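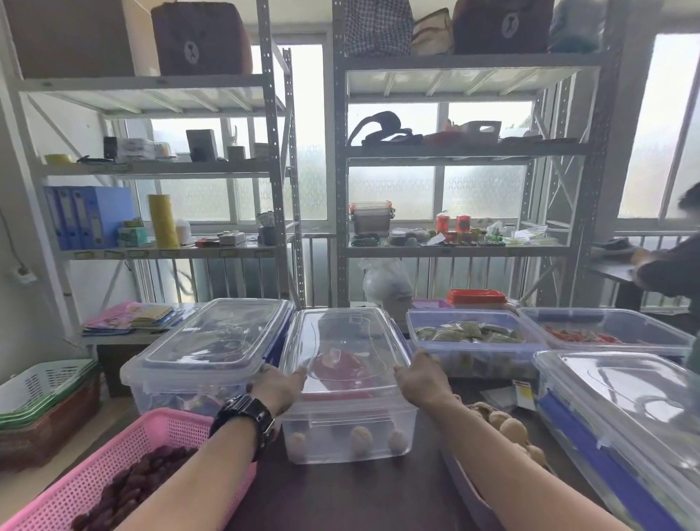 Stocktaking, back room, November

The Prenholm shop had promised its cousin in Kakakhel a full inventory by four, and at almost 11 in the morning I had taken the lid off one box and written "various".

The dates I understood. Dates stay where you put them. It was the round things that worried me, being tan, or pale, or brown, according to how long you had been staring.
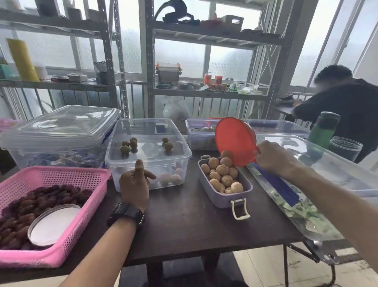

I had decided by then to call them all Fludik. It sounded like a crop. Kakakhel would look it up, find nothing, and assume the fault was theirs — they were polite people, on paper.

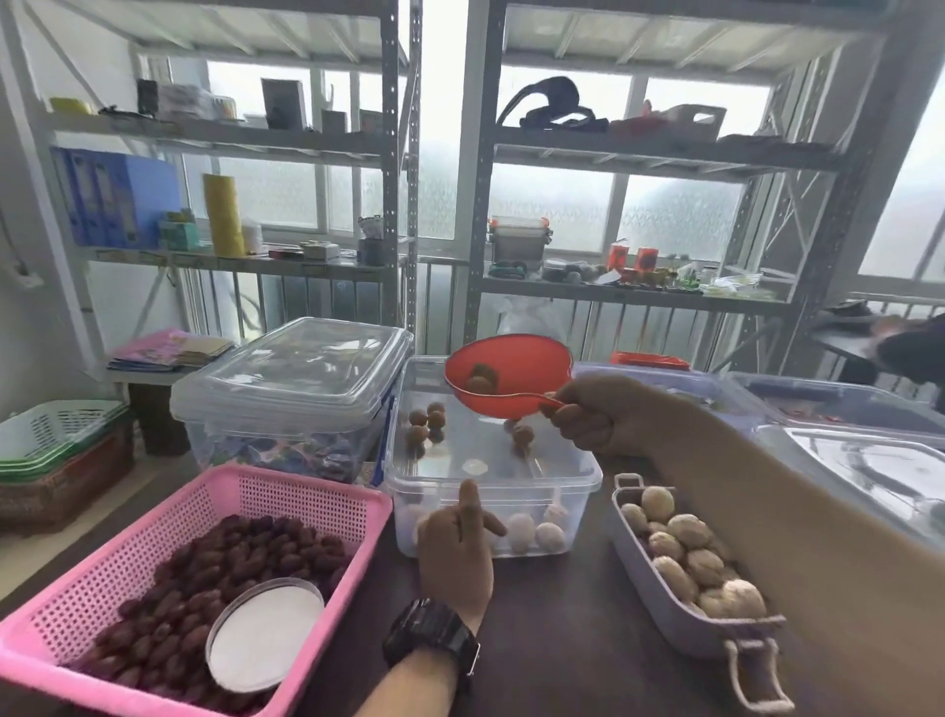
The Reply

"Delighted with the Fludik," they wrote. "Please send 87 sacks."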